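To: league-list
Subject: Re: Tuesday scrimmages and the new schedule

Diệp Tăng wrote:
> Bokach and Tendel have both agreed to move to Tuesday nights from
> November. That gives every team 12 games instead of the 9 we managed
> last season, and Wasico say they can let us have the turf field until
> 10. I think attendance could get close to 1,000 over the season.
> Any objections?

A few, yes.

I'd like to see the Wasico offer in writing before we print anything. We had the same promise for the spring and ended up playing two quarters on grass behind the parking lot. Who did you talk to there, and does "until 10" mean lights out at 10 or everyone off the property at 10?
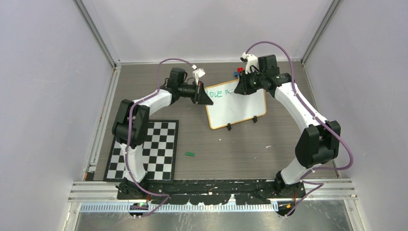
Twelve games is too many for the rosters we have. Yupanqui dressed 29 players for the opener and were short on the line by the fourth week, and that was with games on Saturday, when people could get there. Put them on a weeknight and half the defense shows up at kickoff still in work shoes. I'd also want 4 officials at every game, which we didn't always get last year. And if we do go ahead, can somebody draw up the pass protection rule for the newer teams properly? Two arms reaching in from the front corners, like the white and black ones over that gray tabletop, is pretty much how I'd sketch the edge rushers, with the quarterback stuck between them. The written version loses people by the second line.

As for attendance – I'll believe it when I see the gate sheets. Last season's were never sent around.

Put me down as a no for now. I could live with ten games if Bokach will host the makeup dates.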